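Selling my silver, and what I learned about the spread

5 min read

I sold most of my silver in April. I had been buying it for 14 years, a few coins and small bars at a time, and I never had much of a plan for getting rid of it. A couple of people asked me how it went, so I'm writing it down while I still have the receipts in front of me.

The full stack was 118 ounces. Most of it was one-ounce government coins, with a handful of ten-ounce bars and a small bag of old dimes and quarters I got from an uncle. I kept the old change. Everything else went.

The first thing I had to get used to was that the spot price is only a starting point. You see it on the news or on your phone and you multiply by the number of ounces, and that becomes the number in your head. A dealer works from a different number. He has to sell what he buys from you, and if he's sending it to a refiner he has to wait for his money while the price moves. So he bids under spot, and how far under depends on what you have and how busy he is.

I got three quotes. The first was from a coin shop called Ghumman, where I had bought a lot of the coins in the first place. They were polite and quick and they offered the least. The man at the counter told me they had more silver than they could move and that the refiner they used was backed up. I believed him. The case behind him was full of the same coins I was carrying.

The second was Davow, which buys by mail. You fill out a form, lock a price over the phone, and ship the metal within a set number of days. Their bid for the coins was better than the shop's and their bid for the bars was about the same. What I didn't like was the shipping. You pay for it, you pay for the insurance, and if you miss the window they can reprice the whole lot. I wrote the numbers out both ways, and after postage the difference was small enough that I stopped thinking about it.

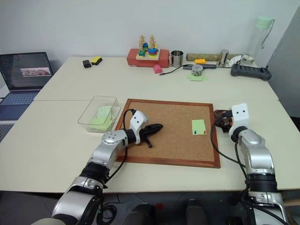
The third quote came from Baiba Kivi, who runs a small bullion desk two towns over. My neighbor Noemi Greenberg had sold some gold to her last year and said it was painless. Baiba weighed every bar, put a sample of the coins on a tester, and wrote the price for each type on a sheet of paper with the spot price at the top. I liked being able to see the discount per ounce for each item. The other two had given me one total and left me to work it out.

She paid more for the coins than for the bars, which I expected. Government coins are easy to resell and people ask for them by name. Two of my bars were from a private mint called Ekia, and she took those at a lower price because her customers don't know the brand. I remember paying a little extra for them because I thought they looked nice. That was money gone.

I also had a mistake in my own records. My spreadsheet had a purchase entered twice, a tube of coins from years back, and I had been carrying it as part of my total for a long time. Count your metal by hand before you call anyone. I only caught it when I packed the boxes, and I had already given Davow the wrong number.

On taxes, I'll only say what I did, and you should ask someone qualified about your own case. I had receipts for nearly everything. For one early lot that cost me $935, the receipt had faded to blank paper, so I used the bank statement. If you buy from a shop that prints on that thin shiny paper, make a copy the same day.

Would I buy silver again? Probably some. I don't regret owning it, but I paid too much over spot on the small stuff. If I had bought plain bars from a well-known refiner and skipped the pretty ones, I would have come out ahead by a noticeable amount. I also moved twice with it, and it is heavier than you want it to be on a staircase.

I know people who say to hold until it hits some big round number. A coworker has been waiting on that since before I started. I had a roof to pay for – that was the whole reason – and the price was good enough to cover what insurance didn't.

Baiba's check cleared without any trouble. The roofers start next month. I put $1,000 of what was left into a savings account and I still have the dimes and quarters in a coffee can.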